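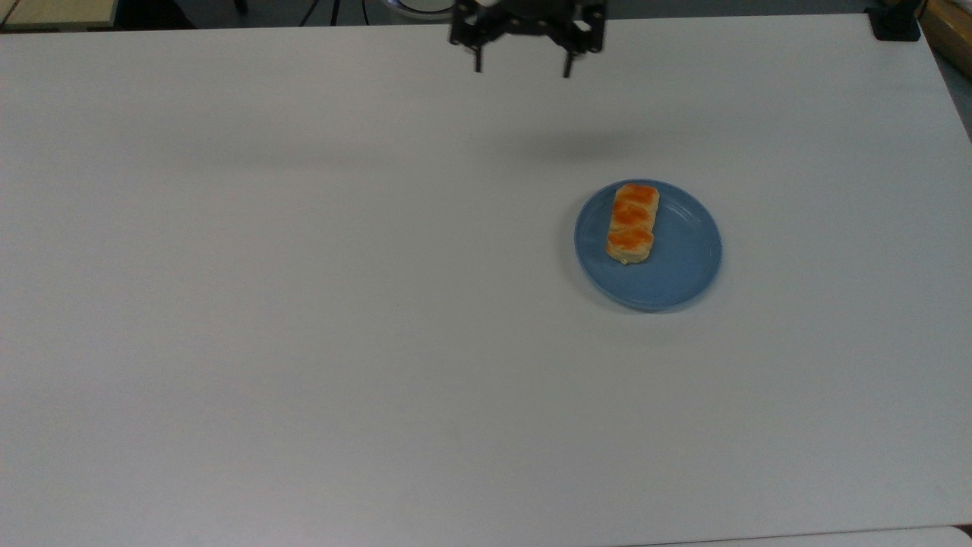

**endska_oven** wrote:
ok so which bun is this. three bumps in a row, orange glaze, paler dough in the creases. I want to bake it and dont know what to search for

**Pukach** wrote:
Looks braided to me. Apricot glaze, brushed on late. 400 degrees, 15 min, done.

**morelli_k** wrote:
No way thats a braid. Rolled, then creased across. And 400 is too hot for a sugary glaze, it'll scorch

**Pukach** wrote:
been doing 400 for 11 years, never scorched one

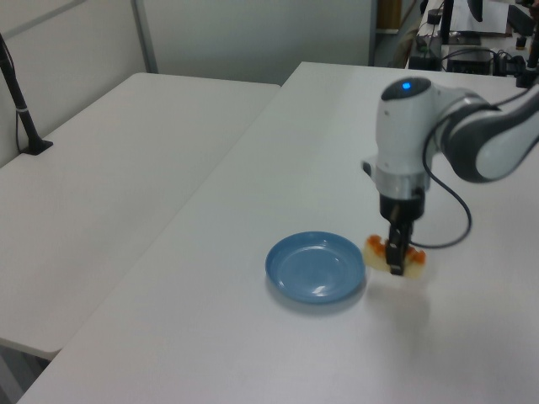
**endska_oven** wrote:
fine but plate question too. I like the light blue w/ the raised rim, orange really pops on it. white table, plain, no cloth. Or is a board better for serving??

**morelli_k** wrote:
Plate. Board gets sticky. The rim catches crumbs, shallow is good

**imden22** wrote:
board!! plates are for cake
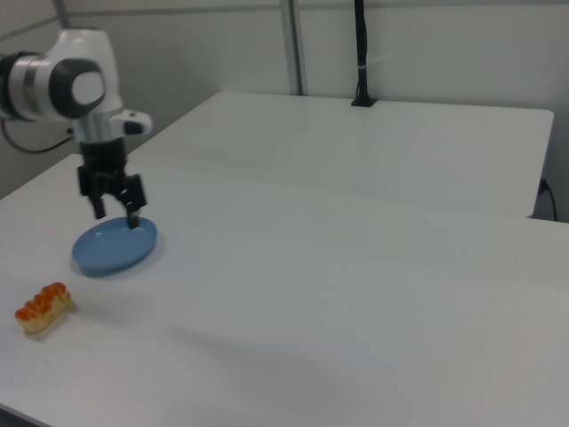
**Mohandas Kamath**
*Moderator, Breads & Buns*

Moved this out of Cakes. On the name, try searching "glazed pull-apart roll", closest I can think of. I'd go with a braid too, sorry morelli. Glaze warm, thin coat, second one after it cools. Recipes go in the recipe thred pls, not here.

**morelli_k** wrote:
still rolled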